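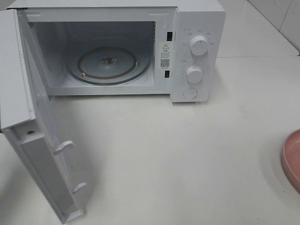

Demonstrators wanted: teach kitchen skills to a pair of robot arms

Posted January 12, 2023
Part-time, paid hourly, on site at the Zavala test kitchens

Stemis is looking for people who are good with their hands to help us record everyday kitchen tasks for a learning system. You guide two robot arms through a job, the computer records every movement, and the system studies the recordings until it can try the job on its own. You don't need a technical background. Some of our best demonstrators came to us from bakeries, hair salons and a piano repair shop, and we would love to hear from more people like them!

The project is called Sevetti, and this round is all about countertop appliances. Opening and closing a microwave sounds like nothing until you try it through a pair of grippers. There's a door to swing, a dish to get onto the glass turntable without tipping it, a knob to turn to the right mark and a release button to press with just enough force. We want 500 good recordings of each task, done by many different people, because everybody does it a little differently and the system learns from that.

What you'll do

Move the arms using a pair of handheld controls — they follow your hands closely, and most people are comfortable after a couple of practice sessions.
Repeat short tasks, usually under a minute each, with dishes of different shapes and colors.
Reset the counter between recordings: door, dish and knobs back to where the task card says.
Mark each recording as good, usable or failed. We keep the failed ones too, so please don't be shy about them.
Tell us when a task card is confusing. Half of our cards have been rewritten by demonstrators.

A session is 2 hours with a break in the middle. You can book up to four sessions a week, mornings or afternoons, and trade them with others on the shared calendar. The round runs through the end of April and there is a good chance of more work after that, with toasters, drawers and a dishwasher already on the list.

Who we're looking for

Patience matters most. You will put the same bowl in the same oven many times, and the twentieth try needs the same care as the first. You should be 18 or older and able to stand or sit at a counter for an hour at a time. Left-handed people are very welcome, as we have far too few left-handed recordings. Some of the appliances have labels in Chinese; the task cards explain the knobs and buttons in English, so you don't need to read them.

Training is paid at the same rate as regular sessions. Narendra Tomar runs the first one and will stay beside you until you feel ready to record alone.

How to apply

Write a few lines to Nayeli Pacheco at the Stemis front desk, with the subject line "Sevetti demonstrator." Tell us what you do with your hands, at work or at home — knitting counts, and so does fixing bikes. Please include the times of day you're free. No resume needed.

We'll invite you in for a short tryout at the controls, and you'll hear from us within a week of your visit either way. Questions about access, parking or seating at the stations can go to Hajnalka Barta.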